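Chapter 6
Ribbed Knits: Structure, Handling and Folding

6.1 Scope of the chapter

Chapter 5 dealt with flat woven goods, which hold a crease and lie still once they are put down. Ribbed knits do neither. The same garment may measure differently before and after it is lifted from a table, and a fold made along the wrong line opens again within minutes. This chapter covers the structure of rib fabric, the way it behaves when it hangs, and the folding and storage methods that follow from that behavior. Washing is treated in Chapter 7 and repair in Chapter 9.

The reader should be able to identify a wale and a course (Section 2.3) and to tell a knit from a woven fabric by hand.

6.2 Rib structure

A rib fabric is made of knit wales and purl wales in alternation. In a 1x1 rib, one knit wale is followed by one purl wale; in a 2x2 rib, the wales alternate in pairs. The knit wales stand forward and the purl wales sink back, so the surface shows raised lines running the length of the piece. When the fabric is pulled sideways, the sunken wales come into view and the width increases. When it is released, most of the width is recovered.

Recovery is rarely complete. It depends on the fiber, the stitch length, the age of the garment and the time spent under load. Cotton recovers less well than wool of the same construction. A cotton rib cuff that has been stretched many times will flare, and pressing does not correct it.

Three terms are used from this point on:

Rib line. The direction of the raised wales.
Hang. The shape a piece takes when held at one point and left free elsewhere.
Set. The change in length or width that remains after the load is removed.

6.3 Behavior of bunched and hanging pieces

A garment held by a small area of cloth does not hang as a flat sheet. The cloth gathers toward the point of grip and the remainder falls in loose folds. Where two folds meet, a deep crease forms between them.

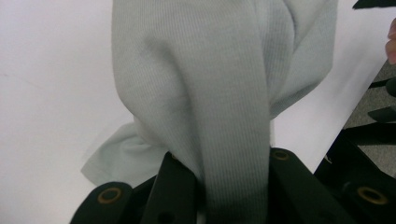
The rib line is the most reliable guide to how a bunched piece is lying. Where the ribs run straight and parallel, the cloth has little twist. Where they turn at an angle, the piece has wrapped around itself and must be turned back before it is laid down. Outline is a poor guide, as a sleeve and a body panel can take nearly the same shape when gathered. A plain flap next to ribbed cloth may be a hem, a facing or a lining, and should be traced to its seam before it is used as a reference edge.

Weight matters as well. In the Zurkham trials, described in Section 6.7, test pieces were hung from a single clip under a load of 75 grams. Each was measured flat, hung overnight and measured again after resting. The procedure was drawn up by Orhun Ertürk and later revised by Duyên Âu, who added a second rest period before the final reading. The full record covers 1,526 readings taken on 26 garments.

6.4 Preparing a piece for folding

Lay the piece on a smooth, clear surface. Find the rib line in the body and set it parallel to the table edge. Open out any twist by turning the free end, with the other end held flat under the palm. Do not pull along the rib line. Bring hems and cuffs out to their full width, then let them go and allow them to settle before the first fold is made.

The first fold is always made along the rib line. Folds across the ribs come second and should be kept to the smallest number that will fit the shelf or drawer. Section 6.5 gives the sequence for long-sleeved garments.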